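4.3 Placing the Perix storage box on the covered shelf

This section applies to the Bråten shelf unit with the white textured liner supplied by Trindside. Complete section 4.2 (leveling the shelf) before you start.

Parts needed
Perix box, light finish
Shelf liner, white, textured
Clastik adhesive pads (optional)

1. Wipe the shelf board with a dry cloth. Remove any grit, as it will show through the liner as a raised spot.

2. Unroll the liner with the textured side up. Leave it flat for 40 minutes before trimming. Liner that has been stored in the carton since delivery may need longer.

3. Trim the liner to a depth of 400 mm. Cut from the underside with a sharp knife and a straightedge.

4. Press the liner down from the center toward the corners. Do not stretch it.

CAUTION: Do not use solvent cleaners on the liner. Use water and mild soap only.

5. Check that the base of the box is clean. Lower the box straight down onto the liner - do not drag it, as the texture can mark the bottom edges.

6. Turn the box so that a flat side faces the front of the shelf. Leave a gap of 38 mm between the box and the side wall of the unit for air flow.

7. Keep the liner in front of the box clear. Loose items stored there can scratch the face when they are moved.
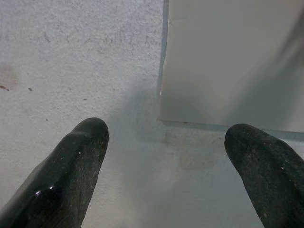
Fig. 4-3. Smooth light panel and white textured surface.

8. If the box is to be fixed in place, apply one Clastik pad under each bottom corner and press down firmly. Pads cannot be reused after removal.

NOTE: Small differences in tone between the box and the liner are normal - the two parts are made from different materials and reflect light differently.

Boxes supplied before April have a deeper base rim. For these, skip step 8 and go to section 4.4.

Rev. 25 Nov 2024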